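16 Jun 2026

Impedance tube, second attempt at the Melance felt samples. Kulap cut nine discs yesterday and two of them fit. The rest rattle like coins in a dryer, so those went back in the bag marked "practice."

Ran both good discs with a 90 mm air gap behind. Low end looks better than the Wistton board, which annoys me, as I told Drunham the opposite last week – in writing, of course. Before I eat those words: the rear plunger seal was leaking on the first run. Greased it, ran it three more times, curves now sit on top of each other.

Napaporn thinks the dip near the top is the disc edge buzzing. I think it's the mic. We have bet a coffee.

Still to do: recut the seven with the sharp die, ask Priedītis for the density sheet again.

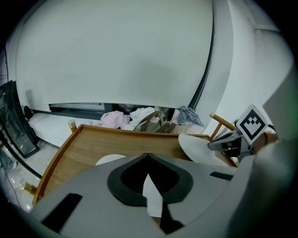
Also swap the mics before the next run, and let Napaporn watch so there's no arguing over the coffee.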